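Budget for a two-arm sorting bench — what would you buy first?
Small Automation forum > Buying and planning

abelardo_l
Hello all! We pack mixed orders of toiletries and snacks, and I've finally been given 3000 to plan a bench with two arms and a basket. I'm properly excited. The Adier arms look lovely but they'd eat nearly all of it. This is the sort of job I'm pricing for:
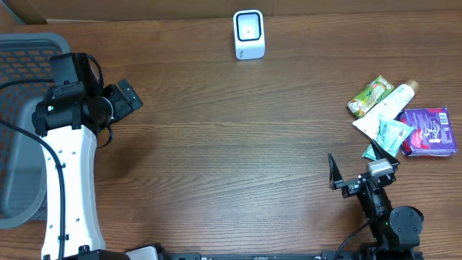 Two arms, one basket, four things to pick up.

Would you spend on the arms or on the grippers?
Abelardo Lucero

huretti_fan
Great project! Grippers, every time. I went for the Huretti pair in May and love them, but I'd set aside 400 for spare fingers and cables. My first list had no spares on it at all and I was stuck for 15 days waiting on one cable.

teabreak_tom
Can't agree, sorry. Buy decent arms first, you can swap fingers later. Cheap joints will annoy you every single day. And price up the second arm separately — one might do.

abelardo_l
One had crossed my mind, Tom. But look at where things end up:

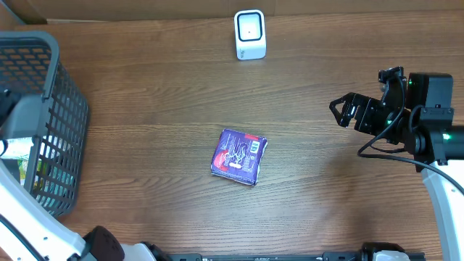

Purple pack between the basket and the open gripper.

With the basket over on the left I'd like an arm on each side, so neither has to stretch right across the table. Am I overthinking it?

teabreak_tom
A bit! Move the basket to the middle and you've saved yourself an arm. Still, I can see why you'd want two if the orders get bigger.

marnie_k
Ooh, I like this thread. Before anyone spends a penny, test with your awkward items. Boxes are easy. Soft shiny packs and bottles lying under other things are what you should be asking sellers about, and you want a wrist camera in the budget too: 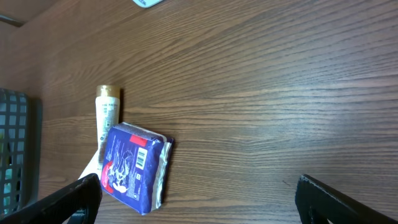
My shopping order, for what it's worth

1. Grippers and a wrist camera
2. Arms (get a quote from Colombo as well as Adier)
3. Rail, basket, spares

Lerkalero lend out demo kits for 7 days, so ask them before you sign anything.

teabreak_tom
Arms third would be madness, second I can just about live with.

abelardo_l
Brilliant, thank you both! Demo kit request sent — I'll post the quotes when they come in.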